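Trying to reproduce the cover-opening result from the Perron paper – policy trained on 173 demos. Ours stalls on stiff folders. Did they score "lifted" or "fully open"?
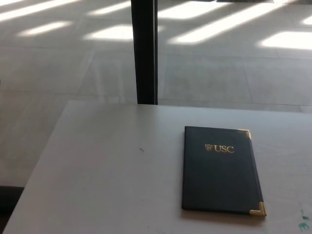

*Test folder, closed start pose*

**Evelien Kuipers**
Fully open, I think. Check the appendix, they split it into 2 stages.

**Okora**
just use a thinner folder

**Jyoti Solanki**
Evelien's right. We score contact, then cover angle, 13 trials per start pose. Fingertip goes low on the inside edge, near the corner metal – grey glare off the tabletop can throw teh pose estimate.
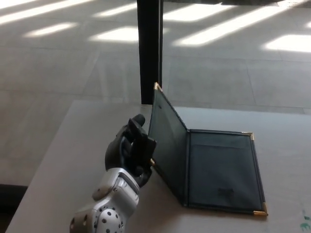

*Noltance, 2025-09-22*

Contact stage only, don't read it as a full success. Will post our scoring sheet when its tidied up.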